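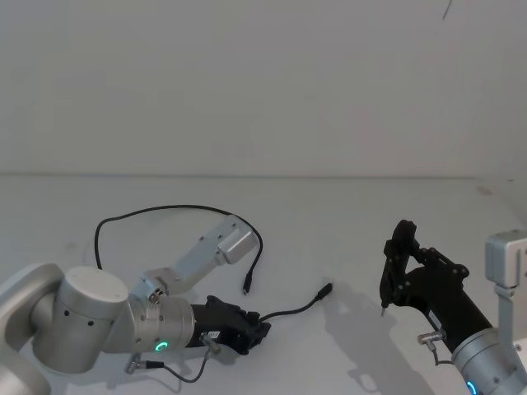 Silver arm with a green ring light at the wrist, black gripper fitted.

Print | E-mail

Drum machine drifts against sequencer when both are clocked over MIDI

Posted by Analyn Belmonte

Two-piece synth act, small setup. The Protby sequencer is the clock master. MIDI out goes to a Jeleria drum machine, then from the Jeleria's thru port to an Orcombe mono synth. At 100 BPM the Orcombe arpeggiator stays tight but the drums slide late during a set. After 40 bars the snare is audibly behind the bass line. Stopping and restarting the sequencer lines everything up again. I have swapped both cables and turned off all swing settings. Same result at rehearsal and at home. Is this a hardware fault in the drum machine? 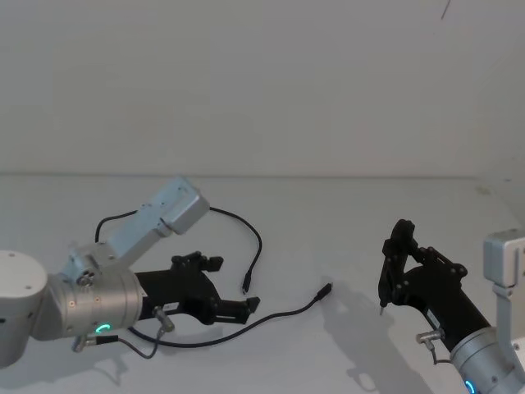 Two arms over a white tabletop.

Posted by pascual_4

Probably a bad cable. Mine did something similar and a new one fixed it. Or try a different tempo.

Posted by Jovita Solís

The cables have been swapped already, and the synth downstream of the drum machine is in time, so the clock is reaching the Jeleria intact. A thru port copies the input. It tells you nothing about what the drum machine itself does with the data.

Check the sync source first. On a lot of drum machines there is a setting where the unit obeys start and stop from MIDI but runs its pattern on the internal clock. If its internal tempo is set to 99.8 and yours is 100, you get the slow slide you describe, and a restart hides it.

To test:

1. Set the internal tempo on the drum machine to something far off, such as 140.
2. Press play on the sequencer.
3. If the drums run at 140, the unit is on internal clock. Change sync to external and save it as a global setting, since a per-pattern setting may be lost when you switch patterns.

If the drums follow at 100, look at the sequencer next. Turn off active sensing and any controller data on the drum channel, then record 2 minutes of snare and synth to separate tracks and measure the offset at each end.
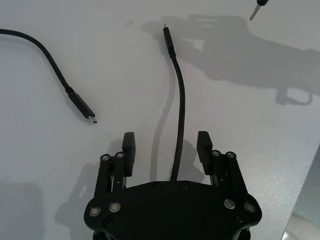
Black gripper with its fingertip pads apart.

Posted by Analyn Belmonte

Drums ran at 140. Sync was set to "start/stop only" in the global menu. Changed to external and saved.

Print this page | E-mail this page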